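Manipulation club, session notes: putting the tools away

Right, so these are my notes from the Wednesday slot, tidied up a bit for anyone who was stuck on the Flalbridge train. The task is the same one the Stisalov heat uses: two arms, one open box, a few hand tools, everything to end up inside. You drive both arms yourself and record each go. Lemlem Kumsa has the sign-up sheet, and I'd like 80 good recordings out of the whole group before December, so please don't all book the last week! 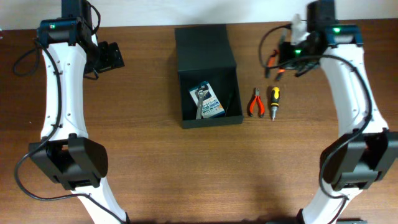

Before you start a run, wait for the green lights on both arms. Then have a little think about which arm is going for what. I nearly always take the pliers with the right arm when they're lying over on that side (reaching across with the left is asking for tangled cables). Pick them up near the middle if you can, because by the tips of the handles they swing about like mad. The screwdriver is fiddlier, so go in slowly and square to the shaft.

If you drop something, carry on for 10 seconds and try again. A recovery is worth keeping! Only bin the run if a tool goes on the floor.

Now, wrist views. My group at Drornden hardly looked at them last year and we paid for it, with 79 runs to sort through by hand. Check yours before you press record: you want both fingertips in the picture and the gap between them clear. Watch for shine off the varnish too, and shift the lamp if it's bad.

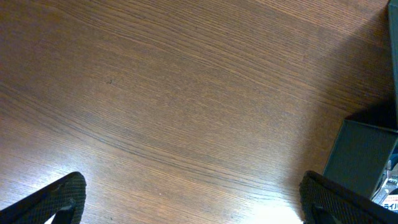

Wrist view, gripper open over the table.

For next time, read chapter 2 of the Tichý handout and bring your run log, even if it's a mess. Mine is.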